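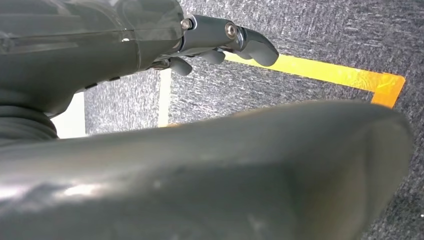

## Study room diary, 31/10/2024

The room was opened at the usual hour and the heating was set to low. Yung-ching Tu had left a written note about the pale table, asking that its two sections be kept together until the end of term. The note has been placed in the Cullinane folder with the earlier correspondence, the first letter of which dates from May.

The morning was given to the table and the white shelf unit. It was agreed with Eusebio Mosquera that the organiser box should remain on the table, where people sitting down to work can reach its slots. A proposal to move it to the store was discussed and declined. The Stekus catalogue offers a similar box with 30 slots, but no order will be placed this year.

Bottles of water remain permitted in the room, provided that they are kept away from the keyboard of any laptop. I noted that charging cables continue to be a matter of concern.

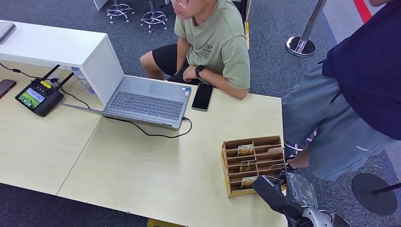 A longer lead would allow laptops to be charged without a loop of cable lying across the work surface. Mosquera will ask Fondetti for a price on two, together with a narrow tray to be fitted at the back of the table. The tray must be no more than 446 millimetres long if it is to clear the shelf.

The Rultton account was checked after lunch. The balance for small furnishings stands at 125 pounds, and the larger sum of roughly 1,000 pounds is still reserved for the carpet. I have written to Tu to confirm that neither amount has been spent.

Phones left on the table were mentioned once more. It was decided that a shallow dish should be provided, and that the wording of the room rules should stay as it is. The present copy is faded and will be printed again.

Outstanding: the Fondetti price, the dish, and the key to the lower cupboard, which Mosquera has promised to return tomorrow.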